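Girker
Home
Kits
Classroom
Spare parts
Contact

Home > Classroom > Granow Two-Arm Club Set

Granow Two-Arm Club Set

Updated 3 Mar 2026

Availability: made to order
Delivery: 13 working days
Warranty: 2 years on motors, cables are not included

The Granow Two-Arm Club Set is made for school clubs, evening classes and student projects which want to work with two arms at the same table. The set was prepared together with the Vudoveo student robotics club, and their exercises are printed in the course book. The students begin with very light objects and large shapes, and only later they go to small parts.

The first exercise in the book is called Bowls. The team must bring bowls of different colors to the places which the teacher has chosen. It sounds easy, but the rim of a bowl is a good lesson. If the gripper comes down at the wrong angle, the bowl turns or slides away, and the team has to look again at the wrist position. Please use plastic bowls for this exercise and keep glass and ceramic for nobody's table.
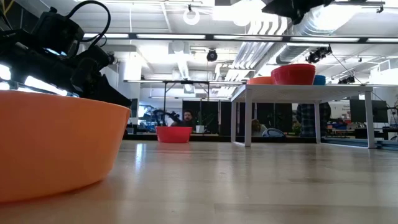

Bowls exercise, Vudoveo club. Black gripper near the orange bowl, red bowl farther back on the wooden table.

After Bowls the teams can choose between Stacking and Handover. In Handover one arm gives the object to the other arm, and for this both arms must be calibrated on the same day. The course book explains the calibration step by step, with a page for notes.

What is in the box
2 arms with grippers, black
2 table clamps
Power supply and emergency stop button
Cable set
Gruber hex key set
Course book, printed, 100 pages

Not in the box: computer, table, bowls and other objects for the exercises.

Technical data
Maximum load at the gripper: 500 g
Control: USB, from one computer for both arms
Recommended age: from 13 years, with a teacher present

Before you order
The table must be stable and must not roll. A smooth tabletop is fine for the clamps, but please put the rubber pads under them, otherwise they leave marks. Let the cable have a free loop above the gripper. When it is fixed too tight, the wrist can not turn completely and the motor reports an error.

From our customers

"We use the set since August. The students understood the Bowls exercise quickly, the Handover took us many evenings. I would like to have a longer power cable. The support answered my question about the second clamp in the same week."
Oduor Gachanja, club teacher

Reply from Girker: Thank you for your message. A longer power cable can now be ordered under Spare parts.

Schools and clubs can pay by invoice. Please write the name of the school in the order form.

Related products
Granow single arm
Gripper finger pads, soft
Course book, extra copy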